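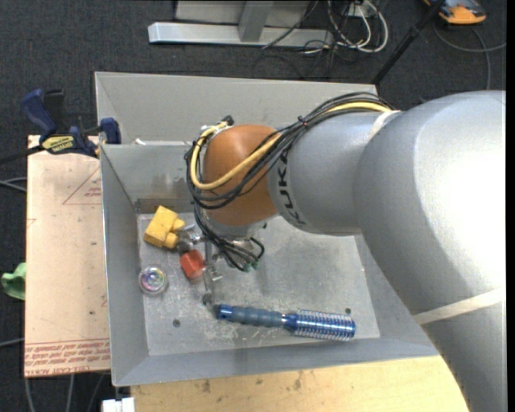
Endport is a method for training a robot arm to pick mixed objects out of a bin by letting it practice without a human teacher. It was developed by Saimi Honkanen and coworkers at Brarmont and first reported in June. The arm tries a grasp, checks whether anything was lifted, and uses the outcome as its only training signal.

Method

Each attempt begins with a camera view of the bin. A network scores 100 candidate grasps and the arm tries the best one. Objects are released into a second bin, and the two swap roles once the first is judged clear. The authors call the process "unattended," although their own log lists 11 stops for jammed objects or snagged cables.

Results

The main claim is that Endport needs some 5 days of practice to match Stirport, an earlier method trained on human demonstrations. The comparison is weaker than it sounds. Stirport was run with its original gripper, and the test objects had all appeared in Endport's practice set. On unfamiliar objects the report gives only a chart without error bars.

Criticism

A group at Tavares tried to repeat the work on 2 arms and saw a much smaller gain, most of it on blocks and other easily gripped shapes. Clear plastic and round items remained difficult. Honkanen replied that the Tavares lighting was different — a fair point, but one that raises doubts about how well the method travels. The training code has been released. The grasp logs have not.

See also: Stirport; bin picking; self-supervised learning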